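Getting the seafood smell off your hands (and out of the kitchen)

We do a big shellfish supper every August, and I used to spend the next morning sniffing my fingers and opening windows. My neighbor Ysaline Arnaud grew up eating this stuff and I've stolen most of her tricks.

Start with cold water, before any soap. Then a squeeze of lemon and a spoonful of table salt, scrubbed in well around the nails, and rinse. Soap goes on last. If you have a paper cut you'll know about it!

Put something flat and wipeable under the food, too. I used newspaper for years and got ink on everything, and a plain dark mat cleans up with one pass of a dishcloth. 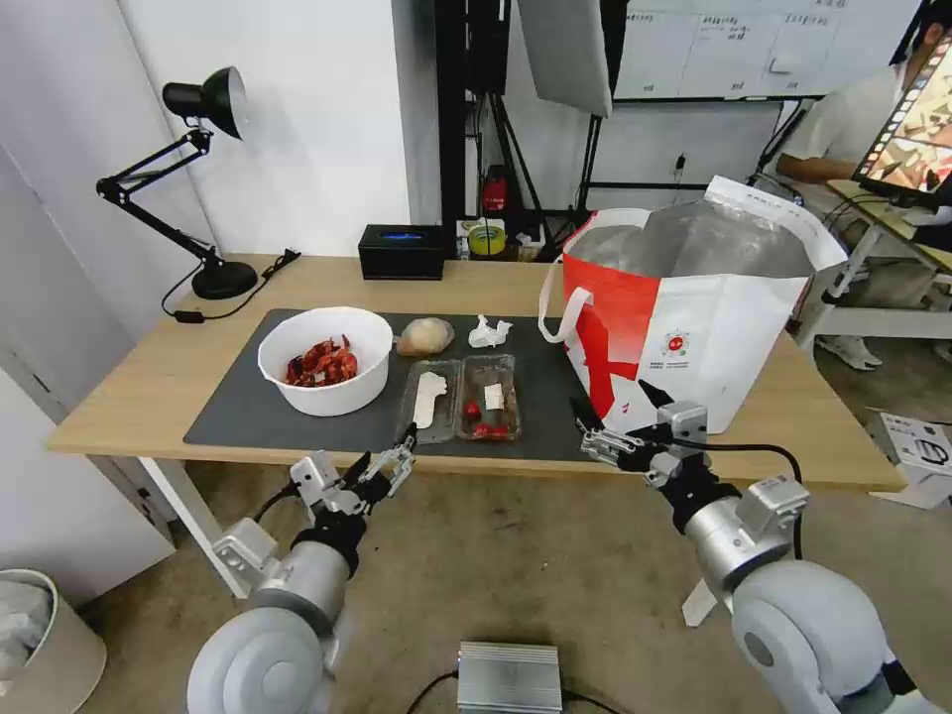

How do you keep the shells from stinking up the trash?
Bag them and freeze them until pickup morning. I tie mine in an old bread bag, squeeze the air out, and stick it behind the peas.

For the pot, simmer 4 cups of water with a good glug of white vinegar for about 31 minutes with the fan running (I set the timer on my phone or I forget it completely). Dish towels go in the wash that same night, hot, no fabric softener. Softener just seems to hold the smell in.

Insulated bags are the ones people forget. Wipe the lining with baking soda and warm water, then leave the thing open overnight, upside down over a chair back if it'll stay put. Mine usually falls off by 4 in the morning and scares the cat.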